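Sadier 3 Grasp Planning Software: Review After Six Weeks
Reviewed by Setsuko Okabe, 11/15/18

Sadier is a grasp and motion planning package for tabletop manipulation. It takes depth data and joint states in, and it sends out a ranked list of grasps with a collision-checked path for each. I moved to it from Jadlow, which our group had used for two years. Everything below refers to version 3 with the default planner unless I say otherwise.

Installation is a single archive plus a license file. The license is tied to the network card, so replacing a card means writing to support. They answered me the next morning. The arm driver is separate and has to be built from source, and the build fails if the path contains a space. The manual mentions this on page 6 of an appendix.

Calibration is the best part of the package. The routine collects poses by itself, rejects the poor ones, and writes the residual for each view to a plain text file. Jadlow gave a single pass or fail. With Sadier I could see that one view was much worse than the others and redo only that one.

Planning time is good. I ran 3,000 queries against stored point clouds of cluttered tables. The median query took 705 milliseconds with the candidate limit set to 800. Raising the limit slowed things down and did not change the top-ranked grasp often enough to matter. The slow queries were nearly all from clouds where bottles and cups stood close to one another – the path checker backs out and tries again from the start, and it keeps nothing from the failed attempt.

Segmentation is weaker. Thin items on a dark tabletop, such as playing cards or a flat packet, get absorbed into the table plane at the default threshold. Lowering the threshold brings them back along with a good deal of noise. Clear plastic is the other problem. The lid of a food container may be missing from the cloud entirely, and the planner then treats the space as free. There is a setting called "fill transparent," but it only works on objects already in the model library. Direct sun makes both problems worse, and blinds are only a partial fix, as they leave bright stripes that the filter reads as edges. 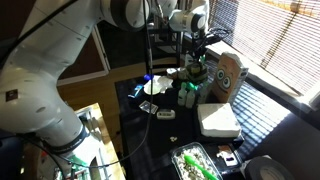
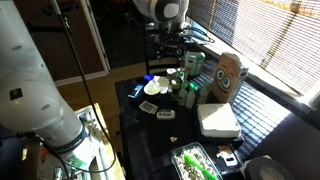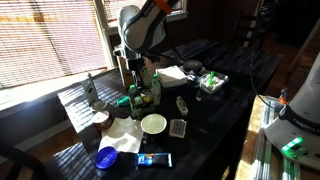
Household objects on the table in sunlight through blinds, all three views.

The viewer is adequate. It shows the cloud, the candidates, and the selected path, and it can step through a log one cycle at a time. It cannot show two logs together. Ye-rin Yeom wrote a script that exports both to Cloltedico and compares them there, and I now use that for every regression check. The log format is documented, which made the script short.

Scripting is done in Python. The calls are consistently named and the error codes are useful. One complaint: cancel() returns before the motion queue is cleared, so a new goal sent right after it can be rejected. Polling the queue state first avoids this.

I also tried the Choo plug-in for pushing objects apart before a grasp. It is sold separately. It handled boxes well in simulation and knocked over most of the bottles. I would wait for an update.

Pros: calibration reports, planning speed, documented logs.
Cons: thin and transparent objects, license tied to hardware, no log comparison in the viewer.

Rating: 4 out of 5. I would buy it again for rigid, opaque objects under controlled light. For clear packaging, ask for the trial license and test on your own recordings – the demo files contain none.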